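Teaching the software to wait: a talk with the lead developer of Zirnedis

12 shares | 4 comments

The lead developer of Zirnedis takes my call at seven in the morning, already on a second coffee, and begins with a bug. It's a timing bug, found the night before, and the developer is delighted with it.

"The fingers were being told to stop closing before the software had finished deciding whether there was anything between them," the developer says. "By a tiny bit! But it explains a month of weird grasps. I slept so well."

Zirnedis is a grasp planning and control package made by Plomden, a small software shop that builds nothing you can hold. It takes in views from a camera mounted near the gripper, works out where the fingers should go, and then keeps checking its own guess while they close. That last part is where most of the team's effort has gone since April, and it's what I wanted to talk about.

Older grasping software, the developer explains, tends to look once and then commit. You get a nice picture of the object, you pick two contact points, you shut your eyes and squeeze. "Which works great on boxes. I love boxes. Boxes have never hurt me. But then you get something round and shiny and the depth reading has a hole right in the middle of it, because the light bounced off it, and your planner says, oh, there's a hole here, I'd better grab the edge of the hole."

So Zirnedis plans a little, moves a little, and plans again. The planner doesn't hand over a finished path. It hands over the next short stretch, plus a note on how sure it is, and the controller uses that note to set its speed. Sure means fast. Unsure means slow, and very unsure means stop and look again from a slightly different angle.

"People watch it and say it looks shy," the developer says, laughing. "I'll take shy! Shy is a huge step up from where we were."

The examples the software learns from are gathered with a gripper held by hand, and the team is picky about what goes on the table. Plain backgrounds are out. Patterned cloth is in, the busier the better (a floral one from somebody's kitchen was an early favorite and was finally retired because the planner had gotten too good at it). Small things, glossy things, things with parts poking out.

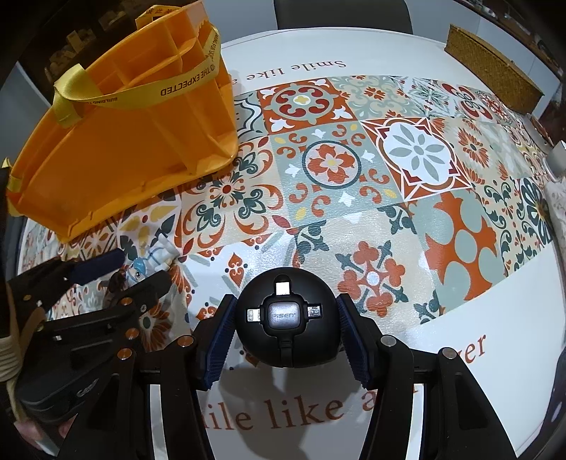

A glossy PISEN charging hub held between the ridged blue finger pads, on the tile-print tablecloth.

"Round and black and reflective, over a pattern full of circles," the developer says when I bring up the charging hub. "For perception that's about as mean as it gets. The bright spot on the front is the part I care about. If you look at the raw output of the old model, it thinks a reflection like that is its own little object. It'll draw an outline around it. It's so confident, too."

The fix for that took two tries. The first was to have the perception model ignore very bright patches, and it did, and then it also ignored white mugs, paper, and the label on nearly every bottle in the office. The second try compares views over time. A reflection slides across a surface when the camera moves, and a printed label doesn't. Feed the model a short run of views in place of a single one and it starts to sort the two on its own.

"We didn't even write a rule for it. We gave it the run of views and went home, and in the morning the outlines were just sitting on the real edges. I yelled. I was alone in the building and I yelled."

The training set for that model holds 2000 grasps, small by the standards of the field, and the developer is happy to defend the size. Every one of them has been replayed and checked by a person using Huvano, the team's own viewer. Huvano started as a weekend script for lining up video with finger positions. Now it's the tool everybody at Plomden has open all day, and I got the sense the developer would have talked about it for the whole hour if I'd let it happen.

What does it do? You drag a slider and the grasp plays forward or back. Under the video there's one strip for how far apart the fingers are and another for what the planner believed at that moment. Where the two disagree, the strip turns red. That's most of it.

"It's so plain. It's a slider! But before we had it, we'd argue about a failed grasp for an hour, and each of us would be picturing something different. Now you drag to the red part and everybody goes, oh. Sixty percent of our meetings just went away."

The timing bug from the night before turned up the same way. Grasp number 787 had a sliver of red right at the end, so thin that it looked like a drawing glitch, and for weeks it had been treated as one. The developer zoomed in mostly to fix the drawing code. The drawing code was fine.

I ask what still goes wrong. Plenty, I'm told, and cheerfully. Cloth is hard. Straps and cords are hard, mostly because the planner wants everything to have a middle. Clutter is better than it was, though small parts lying close to a bigger one still get merged into it now and then, and the controller then opens the fingers too wide for either. There's also a memory leak in the replanner that shows up after 400 cycles, and the current cure is restarting it at 350, "which I'm not proud of, please print that so I get embarrassed and fix it."

The next piece of work has a name, Meijer, and it's a rewrite of how the planner and controller talk to each other. At the moment they pass messages back and forth and each one trusts that the other's clock is right. Meijer stamps every message with the time of the view it was based on, so the controller can tell when it's acting on old news and ease off. It sounds like bookkeeping, and the developer agrees that it is bookkeeping.

"But a planner that's right about where the object was a moment ago is wrong! It's such a simple idea and I can't believe how much falls into place once you take it seriously. The slow-down logic gets shorter. The look-again logic gets shorter. I deleted a whole file. Do you know how good it feels to delete a whole file?"

Version 2 of Zirnedis will ship with Meijer switched off by default, and a setting to turn it on for anyone who'd like to try it early. Huvano will come in the same download, with its drawing code, the developer adds, exactly as it was.

12 shares | 4 comments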